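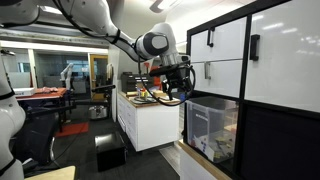 Notas, bloque 2 – puntos de recarga en Wivelwood

Recordar el perímetro: solo vía pública, sin garajes privados. En abril había 158 puntos operativos y 1.122 abonados activos.

Potencia contratada por emplazamiento, no por toma. Con dos vehículos conectados, Planport reparte la carga; el segundo nota la bajada.

Incidencias: 3 averías de conector en Illar, todas en corriente alterna. Detalle en el anexo de Pao-chu Huang.

Si preguntan por tarifas nocturnas, remitir al turno del viernes.

Pasar a la curva de demanda.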